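Test before you touch: house rules for simulated trials

Daltix and Urex both write acceptance rules for arms that handle household goods. Since April the two firms have worked from one shared text, and the part that has changed most is the part on simulation.

The old rule asked for 1000 simulated grasps per object. The new one asks for 4000, of which 3000 must be run with other items left on the work surface. A grasp counts only if the neighbouring items stay within their set limits. Contact force is logged at every step, and a run with a gap in the log is void.

Scene files are frozen before a trial starts. Any change to lighting, surface texture or object mass gives the file a new version number, and results from two versions may not be pooled. Løken, which audits the records, rejected 136 runs on this point alone.
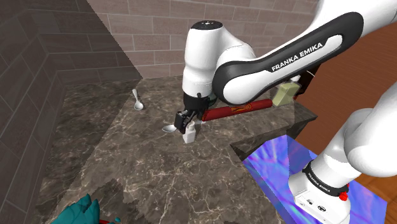 STANDARDS AND PRACTICE

A small bottle with a spoon lying beside it is a fair case for the clutter rule. The fingers come down from above, and the approach path has to clear the spoon handle. Under the shared text the planner must state its clearance in advance. Janura has asked for the same figure to be reported after release. The request is still open.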